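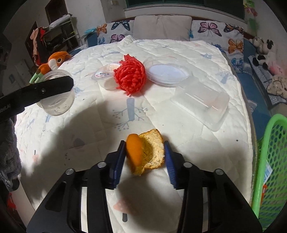 Chapter 4
Casting and the Ensemble Film

An ensemble film divides its story among several leading parts of nearly equal weight. This chapter examines how such films are cast and how billing is settled before shooting begins. Our main case is Udilmont, a 94-minute drama with 20 speaking parts. The casting office at Arellano received 2650 submissions and called back 60 performers — most of them from the stage.

Section 4.1 defines the terms used in casting agreements. Section 4.2 compares Udilmont with Bekport, in which one actor plays both brothers. Students should review the discussion of screen tests in Chapter 3 before continuing.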